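식품포장학 개론 강의노트
4주차: 종이 용기의 구조와 단열

1. 종이컵의 기본 구성
종이컵은 옆면 원지, 바닥 원지, 내면 코팅층으로 이루어진다. 원지는 펄프를 여러 겹으로 초지해 만들며, 평량이 높을수록 강성이 커진다. 내면에는 보통 폴리에틸렌을 얇게 입혀 액체가 스며드는 것을 막는다. 옆면은 부채꼴로 재단한 뒤 말아서 열로 접합한다.

2. 림(컵 입구의 말림)
컵 입구를 바깥쪽으로 말면 원형이 유지되고 입에 닿는 느낌이 부드러워진다. 뚜껑도 이 부분에 걸려 고정된다. 말림이 고르지 않으면 뚜껑 틈으로 내용물이 샌다.

3. 단열 방식
홑겹 컵은 열이 손에 바로 전달된다. 이중컵은 두 겹 사이에 공기층을 둔다. 골판 슬리브는 물결 모양의 골이 공기를 가두고 손과 닿는 면적도 줄인다. 골의 높이와 간격에 따라 단열 성능이 달라진다. 발포 코팅 컵은 외면의 수지층을 가열해 부풀린 것이다.

4. 재활용
코팅층은 일반 폐지 공정에서 잘 분리되지 않으므로 따로 모아 해리해야 한다. 교재의 Conercombe 공장 사례에서는 한 달에 종이컵 3,231kg을 수거했고, 그중 406kg이 이물질 때문에 반려되었다. 음식물이나 점성 있는 물질이 남은 컵이 주된 원인이었다.

과제: 교재 17쪽의 표를 참고하여 홑겹 컵, 이중컵, 골판 슬리브 컵의 장단점을 한 쪽 분량으로 정리할 것.
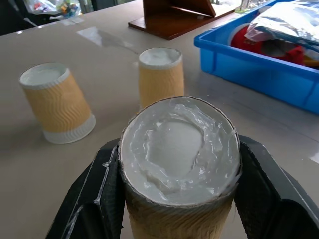

제출은 다음 수업 시작 전까지이며, 출력물만 받는다. 다음 주에는 내면 코팅재의 종류를 다룬다.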